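Week 4 notes: Collecting demonstrations for the assembly task
Halima Okoth, Rirkeck teaching lab

Welcome back, everyone. A few of you asked after the last session why we spend so long on collecting examples when the learning part is what you signed up for, and it's a fair question. The policy only ever knows what you've shown it, so a rushed afternoon at the bench will come back to visit you in September when you're writing up.

The Sang set we'll use this term has 1,419 demonstrations in it, and almost 21 hours went into checking the labels alone. Please be kind to it. 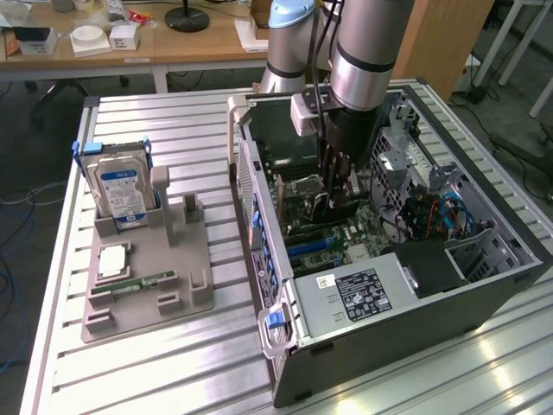

An episode, for our purposes, begins when the arm leaves its home pose and ends when the fingers are clear of the case again. Save the whole thing, hesitations included - a slow approach is still a good example, and the learner can make use of your little corrections. Processor episodes are labelled by phase, and with the gripper straight above the socket area, as it is here, you'd write "align". The chip lying in its recess on the grey fixture would be "pick", and the memory module in the groove just below gets its own task name, so don't lump the two together.

Vary your starting poses. Last year's group recorded 11 lovely episodes from practically the same spot, and the model fell to bits as soon as the case was shifted a few centimetres.

For next week, read the Brorkard chapter on labelling and bring one episode you weren't happy with.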